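Lakholm publishes results on combining wrist and head cameras for household handling

Method lets a two-armed robot keep working when its own hand blocks the view

LAKHOLM, December - Researchers at the Lakholm robotics laboratory have published a method that helps a two-armed robot decide which of its cameras to rely on while it handles soft household items. The method, named Bremudetti, was developed with the engineering firm Donurance and tested in a furnished room at the laboratory.

Soft items are hard for robots because they change shape when they are gripped. A cloth can be rolled, folded or bunched up, and a plush toy gives way under the fingers. A camera at the wrist sees the grip at close range but often loses sight of the table. A camera at the head sees the table and both arms, but a hand can cover the item it is holding.

Bremudetti compares the views several times during each movement and gives more weight to the one that shows the contact point most clearly. It needs no markers on the items and no change to the hands.

The study covered 682 handling attempts, of which 156 were set aside for testing and never used in training. Two control programs were compared on the test set: one using Bremudetti and one that gave every camera equal weight. The Bremudetti program dropped fewer items and needed fewer second tries. The gain was largest with cloths and smallest with rigid containers.

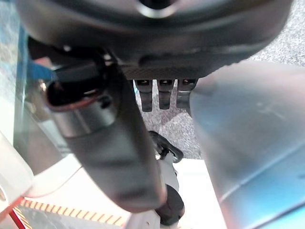
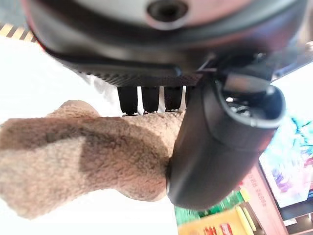
Wrist views, the second with a tan-brown plush item in the grip. 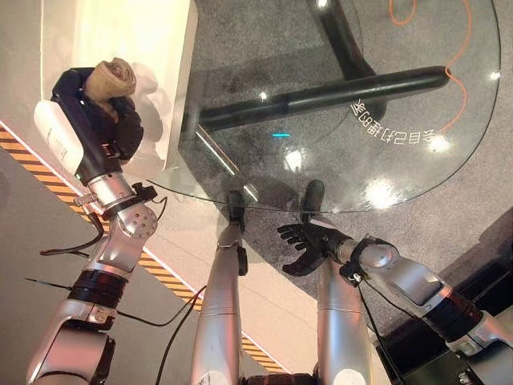
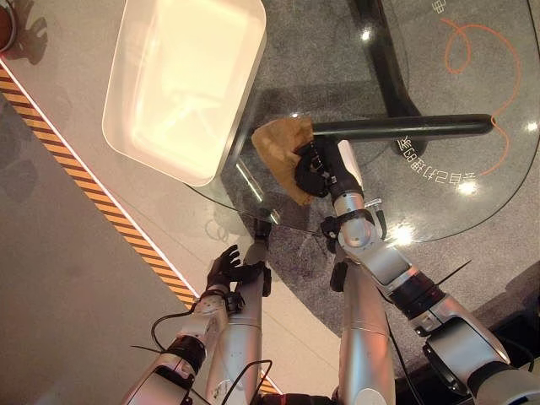

Lecomte, which read the results before publication, said the gain with cloths was convincing but that a single room with a single set of furniture was a narrow base, and that it would want to see the same test repeated under weaker light before using the method in its own work. The laboratory agrees that lighting needs further study. Glare on glass tabletops remained a source of error in the head view, and the method sometimes switched cameras too late when a reflection lay close to the item.

A second round of tests is being prepared with Donurance. It will use dimmer lighting, a table with an opaque top and a wider range of fabrics, including thin ones that the present program tends to lose at the edges. The time allowed for each attempt will stay the same so that the results can be compared directly.

The full report, the test protocol and the attempt logs are available from the laboratory on request. Research groups that want to run the comparison on their own equipment can also ask for the camera weighting code, which is supplied with setup notes and a small set of sample recordings.

Press contact: Lakholm robotics laboratory, communications office. Calls are answered until 4 p.m.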